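Kiseo Bowls: README and data card

Kiseo Bowls is a set of tabletop manipulation episodes we put together to test one idea: can a policy learn to nest bowls of different sizes if it is told, in plain words, which bowl goes where? The short version is that it gets a good way there, and we're pretty thrilled with how far a small dataset took us!

Version 2 went up on April 5, 2023. It replaces the September release, which had a clock offset between the arm log and the video. If you trained on that one, please pull the new files.

What's in it

There are 866 episodes in total. Of those, 812 are for training and the rest were held back for evaluation before any model was trained. Every episode has synchronized colour video, joint positions, gripper opening, and one written instruction such as "put the pink bowl in the teal bowl". Instructions were written by Evdokia Sotiropoulos and Ruairi Purves, who were asked to phrase things the way they'd say them at home, so expect some variety (and a few spelling slips we left in on purpose).

Bowl colours include red, teal and pink. Starting positions were shuffled between episodes, and the order of the colours on the table tells you nothing about the goal. The tabletop is pale wood with a shine to it, so coloured reflections show up near the bowls. We like this - it makes segmentation harder and the results more believable.

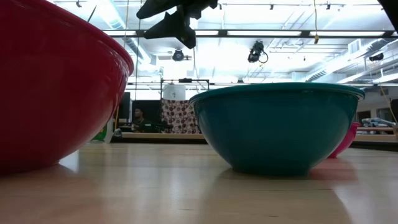

Can I train on the video alone, without the joint positions?
We've tried it and it works for the goal-recognition task, but the nesting policy needs the joint positions and the gripper opening as well.

The method in brief

Our baseline, Kestura, predicts a short chunk of 12 actions at a time and re-plans before the chunk runs out. The instruction goes in once at the start. Temitope Akpan's big change was to have the model also predict which bowl it will grasp next, as a side task during training only. It costs almost nothing and it cleaned up a lot of wrong-bowl grasps. Seeing that show up on the held-back episodes was a very good day in the lab.

What still goes wrong: rim grasps on the smallest bowl, and any instruction that mentions size without a colour. Long instructions with two steps are also shaky - the policy tends to do the second step first.

Known issues

- 21 training episodes end before the arm is back at its rest pose. They're listed in short_endings.txt.
- The background is a working room and changes from one episode to the next. Please don't crop it out if you want to compare with our numbers.
- Gripper opening is stored as a fraction, with 0 for closed.

Getting started

Unpack the archive, then run check_files.py before anything else. The loader, Bakalis, reads one episode per folder and needs no extra setup. Jessie Jardine looks after the loader and Donnie Geddes handles the evaluation scripts, so tag them in your issue and they'll get back to you. Pull requests are very welcome, especially for new instruction wordings.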